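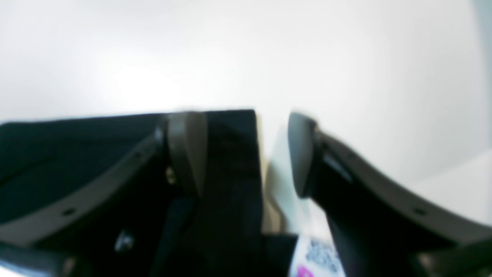
3.2 Bare walls and daylight

Of all the surfaces we looked at, the bare white wall was the one we expected least from, and it has given us some of the most enjoyable material in the study. People talk about a white wall as if it were one colour. In use it hardly ever is. Figure 4 shows the effect well: the wall is pale grey at the top corners and close to pure white near the middle, with no mark or fitting to explain the change. The light is bright and spread out, and it washes away most of the small detail that would otherwise tell the eye how far off the surface is.

We asked residents at Hondholm and Cavport to describe one bare wall at home, first from memory and then while facing it. The two accounts often differed. Larysa Tkachenko, who carried out the Cavport visits, noted that 16 of the 30 residents said "white" from memory and then reached for a second word once they were in front of it – "milky", "chalky" and, from one retired decorator, "blue before breakfast". We were delighted with these answers, and they are listed in full in the appendix. The remaining residents kept to a single word both times, and four of them added that they had never thought about the question before.

Kobori (the house paint, not our co-author) was used in most of the Hondholm flats, in a flat finish. Earlier work by Arai and Takeda in the Stilemitz terraces dealt mainly with satin finishes, where a window shows up as a clear patch with an edge. On a flat finish the change is so gradual that residents found it hard to point to where it began. Asked to mark the brightest spot with a paper dot, couples living in the same flat sometimes put their dots a good arm's length apart, and several went on debating the matter over tea.

The time of day mattered less than we had supposed. Visits in November were kept to late morning, yet the same words came up in the evening visits under ceiling lamps. What did seem to matter was whether anything dark stood in front of the wall. A black bookcase or coat stand made residents call the wall brighter, and we return to this in Section 3.3.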